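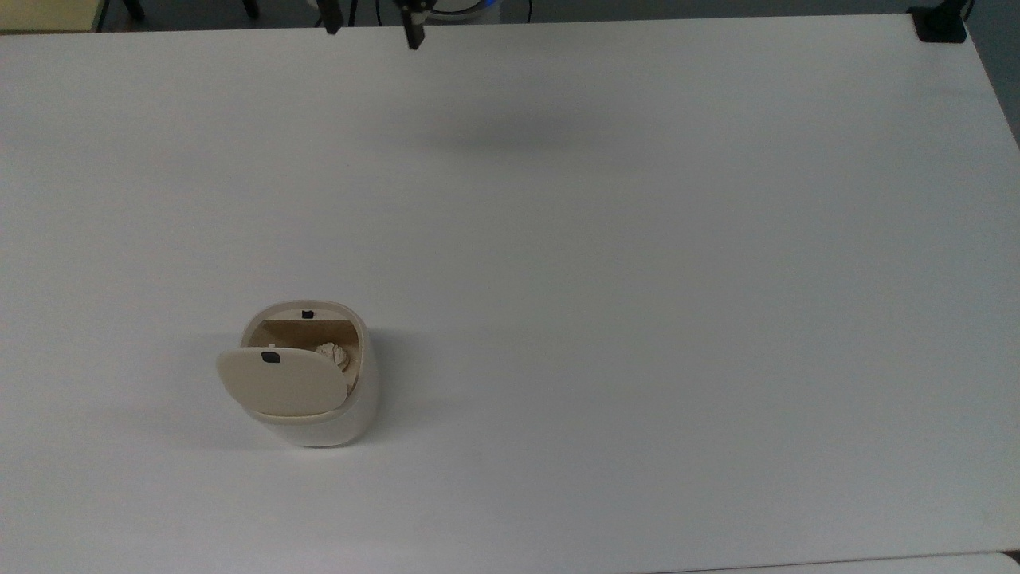 Progress Report No. 11

Kvaran Household Handling Project: report to the Ornstead Fund on the open afternoon in November

The Fund's letter of award asked us to show the work to the public once during the second year, and to report on how it went. It went well enough that we would do it again, and badly enough in places that we would do it differently. Both parts are set out below, along with the spending.

What we offered

The open afternoon ran from two o'clock until half past five at our workshop in Ullton. We advertised it as a chance to see a robot arm deal with household rubbish. The communications office at Skikotden, who kindly looked over the poster, suggested "experience the future of the home". We kept the rubbish, and we believe this helped with numbers.

The task on show was the one described in our last report under work package two: a small table-top bin with a swing lid, a ball of crumpled paper, and an arm with a two-finger gripper. To a person this is barely a task. To our software it is a moving lid, an opening that changes shape as the lid tips, and an object that is never the same shape twice. Most visitors took this on trust. A party from the primary school did not, and asked why the robot could not just have a bin without a lid. We have noted the question and would rather the Fund did not pursue it.

Who came

The door tally stood at 80 by closing time, against the modest figure in our plan, which we had chosen with some care so as to be able to beat it. The busiest spell was just after three. We had put out chairs for a talk and ended up giving it three times to people who preferred to stand near the arm and ignore the chairs.

What visitors saw

Each demonstration lasted a few minutes, with one of us at the controls and another explaining. The explaining was the harder job. People wanted to know what the arm was thinking when it paused, and "it is waiting for the next set of positions" proved a disappointing reply. By the third session we had learned to say what the pause was for before it happened, after which the same delay was received as suspense. 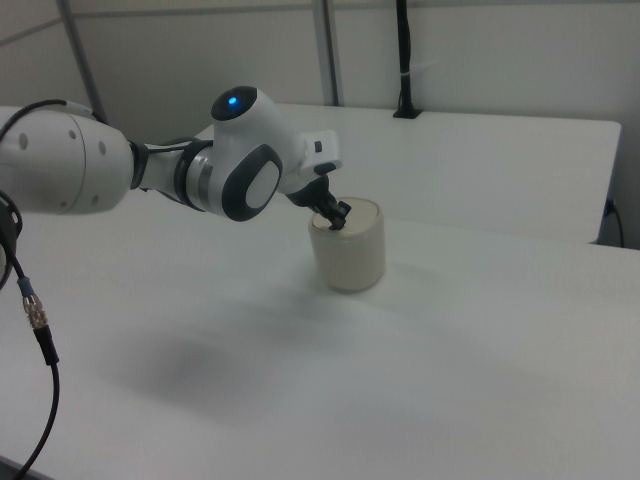
The gripper at the bin during the open afternoon, Ullton workshop.

The lid drew more comment than anything else. Visitors plainly had strong feelings about swing lids, and several told us about their own. Two asked when the arm would be able to manage the bags, and one wished to know whether it could be taught to remember collection day. We have added bags to the list of possible extensions. Collection day we regard as beyond the state of the art.

What did not go well

The first talk was too long. It contained a slide on contact forces which we were fond of, and which has now been retired.

The sign from the main road pointed the wrong way until shortly before three. We cannot say how many people it sent to the tile showroom, but the showroom mentioned it.

We also ran out of comment cards. The remaining comments were written on the backs of the programme, and one on a parking ticket, which we have copied and returned.

Use of the recordings

Recordings made under this project are kept with the rest of our material. The collection now holds 2806 recorded attempts at the bin task, against the target of 3000 by the end of the year. We expect to reach it. The attempts that fail are kept too, and labelled as such, as agreed with the Fund at the start.

Spending

The open afternoon was charged to the outreach line and came in under it. The saving is almost wholly due to biscuits, which we over-ordered on paper and under-ordered in fact. We ask permission to carry the balance forward to the second event, where it will be spent on a better sign, more cards and the missing biscuits.

Next period

Work continues on lids that stop part of the way through their swing, and on lighter paper, which tends to shift as the fingers close. A second open session is planned for the spring, with a shorter talk and no chairs. The full set of visitor comments is attached as Annex B, including the one about the tile showroom.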